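Last updated: Fri 13 March

So the Brerstead robot club has moved on from line followers (thank goodness, I was sick of black tape on my socks) and we've started on sorting. The idea is that you tip in a mix of electronic odds and ends and the arms put each bit in the right tray. Easy for me, I've been doing it with screws since I was six!

We've got four yellow trays, two down each side, and the parts go in the steel one in the middle. I wrote my bit of the code in the holidays and was very smug about it – right up until I saw what we'd be picking up. 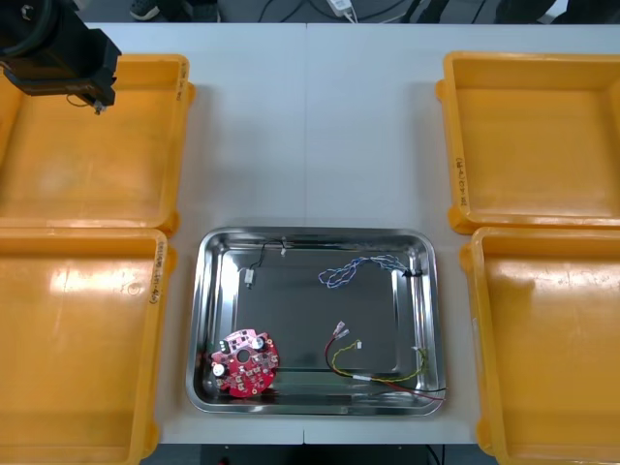
2 min read

The round red board I can live with. It's the wires I'm dreading, especially the twisty blue and white one, and the red and yellow lot hanging over the side of the steel tray. Where do you even grab that? My code looks for the middle of a thing, and the middle of a curly wire is mostly tray.

Samach is in November so there's loads of time, but I'd like one clean run before Easter. Bring snacks on Tuesday – I'm not buying them again.

471 views · 2 comments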